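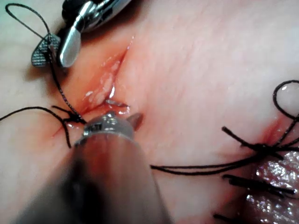 缝合训练单元(手术机器人)

缝合训练单元,又称缝合工位、练习台,是用两支机器人器械在组织上反复做缝合、打结动作的一套固定设备。本条目讲它的架设、日常维护和常见故障修理,不涉及临床手术。以下主要依据Jeltum工位的做法,别处的叫法和顺序可能有出入。

概述

一个工位通常包括:底座,两条器械臂,可更换的器械(抓钳、持针器等),腕部小相机,组织托盘,控制台。控制柜放在托盘背后或者台下都行,走线不同而已。Jeltum工位的底座和托盘由Fidon供货,器械接口板是Farooqui的,控制软件用Evell。三家东西拼在一起,所以下面很多步骤都是在处理“对不上”的问题。

现行维护规程由Junaid Memon整理,2021年7月18日定稿。之前只有一份手写的交接本,里面有几页还是错的,夹具编号左右写反。

架设

先底座,后器械臂,最后托盘。顺序不要颠倒。托盘先上的话,臂的安装螺栓够不着。

底座调平用四角螺脚。对角调,不要顺着一圈拧。调完锁紧螺母,锁紧以后再看一次水平,锁的时候常会带偏。

器械臂上电前手动走一遍全行程。听声音,有沙沙声就停。线缆留余量,腕部转到头时线不能绷直,也不能垂到托盘里。

托盘高度以器械尖端能到达组织两侧为准。太高,腕部没有弯曲空间,打结时杆会压到组织;太低,器械伸得过长,尖端抖动明显。组织要压住四边,中间留一点松弛,绷得太紧切口自己就张开了,缝线一拉容易豁。

相机装在腕部,离器械很近。近处的器械杆发虚是正常的,焦点应落在组织表面和钳尖附近,不要为了看清杆身去调焦。调好后点一滴螺纹胶,不点的话换几次器械就跑了。

零位与标定

每次更换器械后都要归零。Evell里归零分两步:关节零位,然后尖端零位。跳过第二步也能运行,界面不报错,但左右两支器械会差一截,递线的时候对不上。

尖端零位用标定针。两支器械先后去碰同一点,记录偏差。碰针要轻,重了针弯,后面全部作废。标定针弯了就换,不要掰直再用。

左右臂之间的相对位置另外标。做法是一支夹住标定片,另一支去接,接得住、松开时片子不跳,就算过。片子跳说明两边有侧向力,回去查底座或接口板。

接口板与器械的配合偏紧。插入时先对键槽,听到咔的一声再锁。没响就锁,驱动盘没有咬合,钳口会只动一半。此问题占新人报修的大头。

器械

抓钳由钳口、枢轴、腕部滑轮和传动钢丝组成。腕部滑轮是最娇气的地方,钢丝绕在槽里,线毛、干掉的组织碎屑都会往里钻。

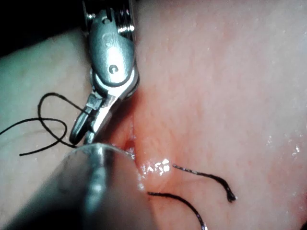 滑轮槽清理用软毛刷,顺着钢丝方向刷。横着刷会把碎屑压进槽底。刷完冲洗,压缩空气吹干,气压调低,喷嘴不要正对滑轮。吹干后活动腕部,各方向到头,再吹一遍。

枢轴螺钉不作日常调整。松了的表现是钳口合拢后左右错开,夹线时线往一侧滑。发现以后整支下架送修,现场拧紧往往过头,钳口张不开。

钳口纹路磨损看夹线。同一根缝线,夹住后轻拉,滑了就记一次,连续出现就换。纹路里卡的线屑用细针挑,挑的时候钳口朝下,别让碎屑掉回腕部。

器械寿命按使用次数计。本工位的规定:每30次做一次全面清洗加润滑,满1000次停用。计数存在接口板里,换接口板之前务必导出,否则从零开始算,旧器械变新器械。有过一回,后来靠交接本倒推才补上。

缝线与组织

训练多用黑色缝线,颜色深,在粉色组织上看得清。线长截到够用即可,长了容易在托盘边绕圈,挂到另一支器械的腕部。挂住时不要硬拉,先停臂,松钳,用镊子从侧面退出来。

剪下来的线头及时捡走。线头散在组织上本身不碍事,混进滑轮就麻烦了。已缝好的切口可以留着不拆,新切口在旁边另开,间距留够,器械杆不要压在旧线结上。

组织表面保持湿润。喷水,少量多次。积水反光太强,相机里一片亮点,看不清针尖。干了也不行,表面发涩,针走不动,读数里阻力偏高,会误以为是传动出问题。

镜头起雾或溅上液体,用镜头纸沾一下,不擦。擦容易留丝。相机外壳缝隙每班看一次。

日常检查

开机前:螺脚锁紧,线缆无压痕,器械锁扣到位,急停按下能断电、复位后不自行动作。托盘排液口通。

开机后:空走10分钟,低速。观察两臂温度读数和电流曲线,左右应接近。一侧持续偏高,先查线缆再查器械,最后才怀疑电机。

训练中:每换一块组织,看一次钳口,擦一次杆身。发现腕部动作发涩就换器械,不要等到卡死。

收工:器械先取下,再断电。断电以后取,驱动盘停在任意角度,下次插不进去。组织按废弃物处理,托盘冲洗后倒扣晾干。记录写当班,不要隔天补。

常见故障

钳口闭合不全。先看有没有线头夹在根部,再看驱动盘是否咬合,都没问题则为钢丝伸长,送修。

腕部回弹。指令停了,尖端还往回走一小段。多为钢丝张力不均。重新归零后仍有,停用。

两支器械在同一点附近互碰。靠得很近时轻微接触难免,递线、绕线都要凑到一起;要处理的是杆身相碰。检查臂间角度,角度过小就把其中一臂底座向外挪一格,挪完重做尖端零位和左右标定。

画面有延迟。多数是接头松,拔插一次。仍然延迟就降低录制码率,训练优先,录像其次。

缝线反复从钳口滑脱。顺序:擦干钳口,换线,换器械。不要去加大夹持力,力大了线会被压扁,打结处容易断。

归零中途报超限。手动把腕部摆回中间位置再试。试两次不行,断电查限位开关,开关触片氧化用酒精擦即可。

修理与送修

现场允许做的:换器械,换线缆,换托盘压条,清洁限位开关,重新标定。其余一律送修。器械内部钢丝不在现场更换,张力需要专用台。

送修单写清器械编号、累计次数、故障动作(张、合、弯、转中的哪一个)。只写“不好用”的退回重填。送修前必须清洗干净,带组织碎屑的不收。

修回的器械先不上组织,空走加夹线测试,循环1000下,没有滑脱和回弹再编回在用架。测试用的循环不计入寿命次数,Evell里要手动勾选“测试”,忘了勾的话计数直接到顶,器械会被锁住,只能找管理员解。

规程变动

十月起标定片改为每月更换,原来是用到坏为止。润滑剂换过一次型号,旧瓶与新瓶不可混用,混了会结膏,滑轮槽里清出来很费事。接口板锁扣加了颜色标记,左臂蓝,右臂白,备件盒里还有几个没标的,用之前先贴上。

参见

腕部滑轮;尖端零位;器械计数;组织托盘;缝线张力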